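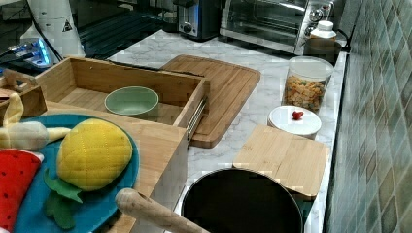

*Minutes taken by the project secretary, Arnport kitchen group, 2/24/24*

We got going a little late, as we usually do, and spent the first few minutes agreeing that the October minutes could stand as written, apart from the spelling of Panasiuk, which has now been fixed.

**Training runs.** The Holtum policy has been retrained on the full set of 1846 demonstrations, and everyone was glad to see the bowl task improve. The version trained on only 900 did nearly as well when the bowl started in its usual spot, and fell behind once the bowl or the tray was moved. There was a long and friendly talk about what that means — more demonstrations, or simply more varied ones? We leaned toward varied, and agreed to keep 2 starting layouts out of training altogether so we have something fair to test on.

**Cluttered counter.** We would like the toy food and the canisters to stay in for all the Belholm comparisons, since a bare counter makes every method look better than it is.

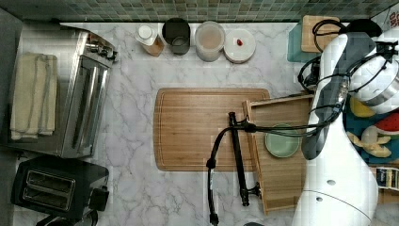

Panasiuk wondered whether the held-out layouts were different enough from the others to tell us much, and asked that the distances be written down before any more scores are shared. This was felt to be a very fair point, and we'll do it.

**To do**
- Measure and log the layouts
- Rerun both policies with the same starting positions
- Send the Belholm comparison around before we next meet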